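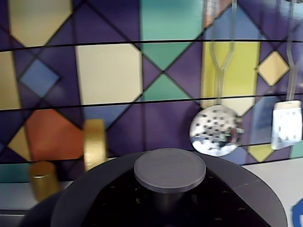 Practice bench at Katby, Nallstead

About Katby

Hello, and thank you for looking us up. Katby is a meals kitchen in Nallstead. We cook lunches and dinners for people who have trouble cooking for themselves, for a couple of childcare centres, and for the staff at the Sasitz depot, who eat more rice than anyone we have ever met. We have been going for 13 years, first from the back of the old bakery and now from the long brick building beside the rail line, where there is proper parking and a loading door that shuts.

A good day for us is 200 meals. We could probably do more if we pushed, and every so often somebody kindly suggests that we should, but it suits the ovens and it suits us. There are 12 of us on staff, most part time, and several who started here washing trays and now write the menus.

In the last few years we have also become a kitchen with robots in it, and that's what most visitors want to hear about, so we have given it a good share of this page.

How the robots came into it

It started with wrists. Anyone who has worked in a big kitchen will know what we mean. You lift a lid, you stir, you put the lid back, you move the pot, you reach up for the skimmer, you hang it up again, and you do that all morning and then again after lunch. We had three people off with sore wrists and shoulders in the same winter, and those left were covering for them and getting sore as well. We bought better mats and lighter pots. We swapped jobs every hour, which helped a bit and annoyed everyone.

A customer who knew we were struggling put us on to the people at Bratu, a small workshop on the other side of Nallstead that builds and programs robot arms. They came to see us one morning at five, stood out of the way, drank a great deal of our tea and watched. At the end of the shift they asked the cooks which jobs they would happily never do again. They didn't ask the office. We have always liked them for that.

The list the cooks made is still stuck to the coolroom door. Lids are at the top. Under that comes shifting pots from one burner to another, then fetching and hanging up utensils, then scraping trays, and at the very bottom somebody has written "the phone", which Bratu have so far declined to help with.

The practice bench

We don't try new things out over a hot stove. At the side of the building, in what used to be the dry store, we keep a practice bench set up as a little make-believe kitchen, with burners printed on a white top, a bright patterned wall behind it and rails to hang things from. The arm learns its jobs there first. A cook guides it through the movement, it has a go by itself, and the cook and the Bratu technician talk about what went wrong and have another try.

We get asked why it's so colourful. Our real kitchen is steel and off-white from one end to the other, and people do look a little surprised when they walk from one into the other! Bratu like a busy background for practice, and our childcare visitors like it even more than Bratu do. Most of the school groups who come through would cheerfully spend the whole tour in there.

Shiny things have been the hardest. A polished pot is a mirror, more or less, and the arm's camera sees the stove and the wall bent around the side of it. The cooks find this very funny. It took a good part of one autumn before we were satisfied with how it handled steel pots, and we still put any new pot through the bench before it goes anywhere near a meal.

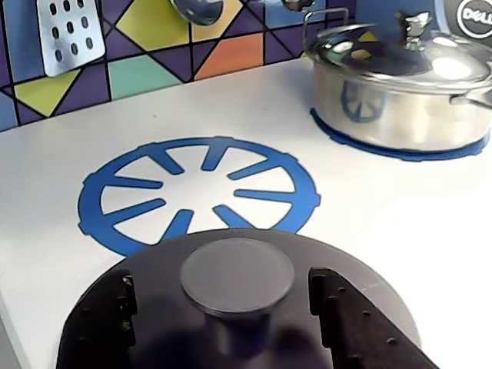

Lids were the first job we moved across to the main kitchen, and they are still the one we would miss most. The arm lifts the lid, holds it clear while the cook tastes and seasons, and sets it down again when told. Tasting stays with people. So does seasoning, so does deciding when a stew is ready, and so does anything with a knife. We wrote that down early on and we haven't had cause to change it.

A new job has to be done properly on the practice bench for 8 shifts before we'll let it into the main kitchen, and every cook on the roster has to have stood beside it at least once in that time. Any one of them can say no. It has happened. The ladle was sent back to the bench twice, once for being too slow and once for dripping, and we think the second complaint was fair and the first one was a bit rough on it.

What has changed for the people here

We promised the staff at the beginning that no one would lose hours because of the arms, and no one has. It would be wrong to let you think that nothing has changed, though, so we'll try to be plain about it.

The mornings are quieter. There's less calling across the room for someone to grab a lid, and some of us miss that. One of our longest-serving cooks said it felt like working with a very polite stranger, and for the first few months she went out of her way to do her own lids whenever the arm's back was turned, so to speak. She's the one who trains the new starters on it now.

The jobs themselves have shifted around too. The hour or so we used to lose to fetching and carrying goes into food that we had let slide: pastry made from scratch, soft meals that look like a dinner and taste like one, and ringing customers who have left their plates half full to find out what they didn't like. The delivery drivers come in for the last half hour of packing and know what is in every box, so when somebody at the door asks about the soup they can give a proper answer.

There are new jobs, and they have taken some getting used to. Each shift has a bench lead, who looks after the practice bench and writes up anything odd in the red book. It's a paid role with its own hourly rate. None of the people who do it had touched a robot before they came to us, and two of them didn't own a computer. Training is done in work time. We made the mistake early on of holding it after hours with pizza, and the turnout told us what people thought of that.

And some things are harder. When an arm stops, it stops right where somebody wants to stand. Cleaning takes longer at the end of the day, with more corners to get into, and the cleaning crew were the last ones we asked about the layout when they should have been the first. We moved a whole bench in May to put that right. There's a stop button at both ends of the line and everyone is told to use it whenever they feel like it, with no explaining afterwards.

What we cook

Plain, warm, well-seasoned food, mostly. Casseroles, curries on the milder side, fish pie, roast vegetables, barley soup, a rice dish for Sasitz that has grown its own following, and a pudding each day. We cook without nuts across the whole kitchen. Soft and cut-up meals are made from the same pots as everything else wherever we can manage it. Menus change with the season and with whatever the growers up the valley have too much of, so please be patient with us in zucchini time.

Working at Katby

We take people on a few times a year, usually for early shifts. You don't need kitchen experience and you certainly don't need to know a thing about machines. You do need to be all right with a five o'clock start, and to be the sort of person who will speak up when something bothers you, whether it's a recipe or a robot. New starters spend their first fortnight on an ordinary station with an ordinary cook, and meet the practice bench after that.

Come and visit

We like having people in. Tours run in the early afternoon once the lunches have gone out, and they finish with a bowl of whatever is on. Wear closed shoes, and let us know ahead of time if anyone in your group needs a seat along the way, as the building is longer than it looks from the road. If you'd like to order meals for yourself or for someone you look after, ring the kitchen and one of the cooks will answer. The phone is still ours.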